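Clear boxes, black fingers: a week of gripper trials at Bilorham

By Merle McAlister 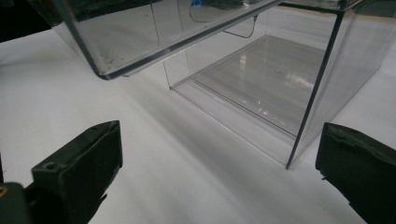 Why clear plastic

I've wanted to write about the gripper bench for months, and in January I finally got an invitation. Delwyn Pomare runs it, and she'd picked the meanest job she could think of for comparing hand-held grippers: see-through containers on a white table. Depth cameras hate this stuff. You get the edges, a few bright glints off the floor of the box, and then a whole lot of nothing where the walls should be. "If the camera can cope with these I'll stop worrying about cardboard," she told me. Fair enough!

The team is comparing 3 sets of fingers and two wrist cameras, and by the time I left they had 1586 recorded tries in the log. Rangi Maihi does most of the handling (his forearms are a topic of conversation). He squeezes the trigger, moves a container, sets it down, squeezes again. The recordings then go over to Bienvenido Yap, who lines up the finger positions with the video and sorts out which grabs are good enough to replay on the arm.

What they've found so far

The plain square black fingers are ahead, which surprised me, since I had my money on the soft ones from Ornine. The soft set is lovely on round things and gets vague on a sharp acrylic corner. It folds a bit, the box turns, and Rangi has to start over. The square fingers just hold the line. They do scuff, though, and Bienvenido would like a fresh pair before the next round so he can tell wear apart from bad technique.

The third set came from Zalewska and has a narrow tip. I had a go with it and knocked a box sideways on my first try, so take my opinion lightly, but I liked how much of the table I could see past it. Rangi likes it too. Delwyn thinks it's too fussy for anybody who hasn't practiced for an hour or so first.

On the camera side, the wider lens is winning. Both fingers stay in view the whole way in, and Bienvenido says that saves him a lot of guessing when there are two boxes close together and their edges start to cross. The narrow lens gives him a sharper corner but loses a finger every time the wrist tips.

What comes next

Po-yen Chung is bringing over the new Sonimance controller, which samples finger width 4 times as often as the one they have now. He's hoping it shows the tiny slip right after contact, the one everybody on the bench says they can feel and can't find in the data. They'll run 10 containers through it with every finger set, same table, same lights.

I asked if I could come back for that and Delwyn said yes, as long as I bring my own gloves.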